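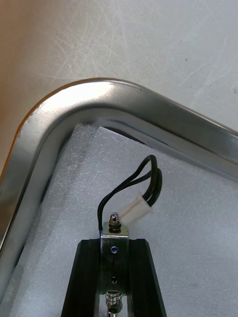 The solenoid lock on its rail, at the steel tray. Gramcombe cell.

Halyna Kravchuk starts each check of the kitting cell with the wiring. "Connector first, then the wire, then the spring," she says. "If the plug has backed out I want to find it before I power anything."

The cell at Gramcombe has two arms and sorts round boards and wire harnesses between trays. Kravchuk has looked after it since November. The trays are yellow plastic, except for the steel one in the middle, which she lines because bare metal throws reflections into the wrist camera. "Every glint was an edge, as far as the software knew."
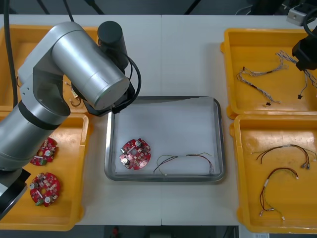 A red board and a harness in the steel tray, yellow trays to either side.

Her log for the cell lists 81 entries. Most concern cables. The harnesses are harder to pick than the boards, and a poor grip drags one connector over the next. She reteaches the pick height whenever a tray is swapped, and checks it with 11 slow approaches at reduced speed.

Lukian Vakulenko, who wrote the original program, set the joint cable inspection at 1,000 cycles. Kravchuk brought it down. "He was working from the bench. The loop at the wrist moves more than he allowed for — you hear it rub before you see it."

The solenoid is checked by hand with the supply off. She pushes the plunger in, lets it return, and listens for grit. "No oil. Oil holds dust, and then I'm cleaning it twice."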